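The Handle Drawer at Irodar

Most people who stop by our workshop on Mota Street go straight to the chairs by the front window, and I can't blame them, they're lovely chairs. But if you ask me what I'd save first, it would be the handles. We keep them in the long drawers under the back bench, and over the years they've piled up (472 at the last tally, and more have come in since!), some from garden tools, some from kitchen things, and a good many that came to us in shoeboxes from people clearing out a garage.

I've been meaning to put a gallery together since last August, when we moved the drawers over from the old Nelell building and I had to handle every last piece twice. It made me fall for them all over again, the way a curve sits in your palm and the way an old finish goes deep and dark with the years.
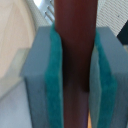

Words and gallery by the Irodar bench keeper
April 2022

Deep maroon-brown, smooth and glossy, and held snug between two teal pads. I love how the color goes from a warm red sheen up top to something closer to plum farther down, and how it slims a little on the way. You could look at a color like that all afternoon.

If reds and browns are your thing, come and see the second drawer, where the darker pieces live. We rub them down with a soft cloth and a dab of Prulov wax, let them sit overnight, and buff them the next morning while the coffee is on. It's slow work and I'd be sorry to see it go any faster.

The drawers are open to visitors on Saturdays, and you're welcome to pick things up and turn them over as long as you like. If you have a box of old handles at home and don't know what to do with them, bring it along, we still have two empty drawers and plenty of wax.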